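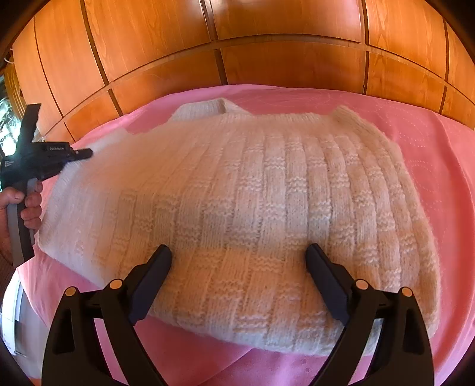

The cream jumper on its pink cloth, my favourite thing of the whole afternoon

So I finally got myself to the open day at the Benedetti knitting rooms in Peddale, and what a treat it was! Two buses and a soggy walk up from the station, but there was tea going when I came in and Carmela Farina took my coat before I'd even said hello.

I went mainly for the yarn (of course I did) and then spent most of my time hanging over the jumpers. The cream one up there had me hooked. It's all smooth ribs with little blocks of purl in between, staggered so you get a sort of basket pattern, and it's fuzzy all over – I do love a bit of halo. Look at the folded ribbed band at the top too. My own ribbing never sits like that, it goes wavy and I blame the needles.

Brijesh Pandey was giving a talk on blocking and folding, and I scribbled down as much as I could. He never hangs anything knitted, not even for an hour, and he's quite fierce about it! Loredana Melis asked about moths and that set the whole room off for a good ten minutes.

Upstairs they had the pattern archive, 710 of them in grey boxes, and you're allowed to leaf through if your hands are clean. I came away with 200 grams of oatmeal wool and a pattern I'm probably not good enough for. They're open again in October, entry is £2, and the tea is included.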